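Print this page | E-mail this article

3.2 Equipment planning and purchase

The budget for the sorting cell was fixed before the tasks were fully defined, so most of the planning went into deciding what to buy first. We split the purchases into 2 rounds. The first covered the arm, the table, and the gripper. The second was held back until August, when the first trials at the Totdale workshop had shown which parts were wearing and which were not needed.

The arm took the largest share of the money. We asked Ilotico and Dobos for quotes on the same list of requirements: reach across the full table, a standard tool flange, and a service contract lasting 3 years. The Dobos quote was lower for the arm alone but left out the mounting hardware and the controller cable. Once these were added the gap was small, and we chose Ilotico on delivery time. Labs working from a first quote should ask for a complete parts list before comparing totals.

For the table we paid for a perforated top. A plain top would have cost less, but every change of fixture would then have meant drilling or clamping. The work board, the marker, and the arm can all be set out against the same hole pattern, and a layout can be written down and rebuilt later by a different operator. Floor marking was charged to the building account and does not appear in Table 2.

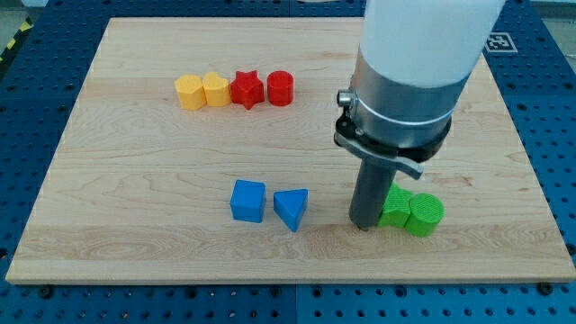

Figure 4. Work area with colored blocks on a wooden board, gripper lowered beside the green pieces.

Test objects were the cheapest line in the budget and the one we changed most often. We had planned to buy a molded set from Foltness, with a minimum order of 100 pieces. Printing the blocks in the lab let us change a shape between trials and replace a damaged piece the same afternoon. Filament and printer time were charged at the internal rate. Hearts, stars, cylinders, cubes, and triangular prisms were kept in the final set. They give the gripper a mix of flat, curved, and pointed sides, and color allows a simple sorting rule to be scored by eye.

We use cookies to improve your experience on this site. By continuing to browse you accept our cookie policy.

Spare parts were budgeted too low. We had allowed for one set of gripper fingers and no spare connectors, and both were reordered during the second round. Shipping on these small orders came to more than the parts themselves. In a repeat of this work we would order the spares with the arm and put off the second camera, which was used only for calibration checks.

E-mail this article | Print this page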